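Cuna editor on slow reading and the slush pile

Category: Magazines & Small Press

Hamidreza Kordestani reads every submission to Cuna on paper. The literary journal comes out 2 times a year, and the most recent reading period brought in 87 short stories along with a stack of poems he prefers not to measure.

"I print them because I skim on a screen," he said. "If someone has spent a winter on a story, I can sit still for it."

Kordestani took over as fiction editor after his own collection, Protlow, was published. He said the job has made him harsher on his own drafts, mostly on his openings.

"I used to start with weather. Then I read a month of stories that started with weather."

Cuna caps its fiction at 2000 words. Some contributors have complained that the limit favours sketches over full stories. Kordestani doesn't agree, though he admits he has turned down work he liked for running long.

"There was one I still think about – a woman selling her father's boat. It needed the room it took. I wrote to her and told her to send it to Jinano, who publish longer pieces."

The next issue has nine stories and no theme. The journal tried themes for a while and he found that writers bent their work to suit them.

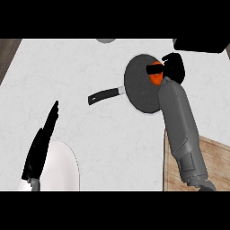

MELBOURNE, July – The new issue goes to the printer this month, with a translated story by Ebrahimi placed last. Kordestani moved it there after trying it in the middle.

"It's a quiet piece and it was getting lost," he said. "At the end you have to stay with it."

He answers rejected writers himself, usually in a line or two. Submissions reopen once the issue has been posted to subscribers.

9 shares | 2 comments

Recent in Magazines & Small Press
Jinano opens to novella submissions
Reading Protlow a second time
What our poetry readers look for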